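Translucency in plastics

Translucency is the property of a material that transmits light while scattering it, so that objects on the far side appear blurred. In plastics it lies between transparency, where light passes with little scattering, and opacity, where almost none passes.

Causes

Scattering occurs wherever light meets a change in refractive index. In semicrystalline plastics such as polypropylene, the ordered regions bend light differently from the disordered material between them – the larger these regions, the cloudier the part. Rapid cooling keeps them small. Fillers, pigments and trapped air have a similar effect. A clear plastic may also be frosted by texturing the mold or by sanding the finished surface.

Distance effect

An object pressed against a translucent sheet is seen fairly clearly. Its outline softens as it moves away, as each point on the object is spread over a wider area of the sheet.

Measurement

Haze is the share of transmitted light that is scattered beyond a small fixed angle. Total transmittance is reported separately. The Nellen sheet series, for example, combines 88 percent transmittance with 40 percent haze in its thinnest grade. Both values depend on thickness and should be quoted with it.

Uses

Translucent plastics are used in storage containers, lamp covers, skylights and privacy glazing.

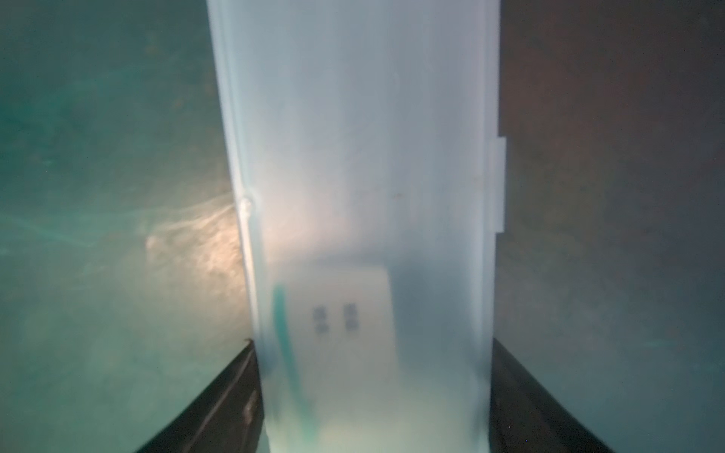
A white card seen through a frosted plastic panel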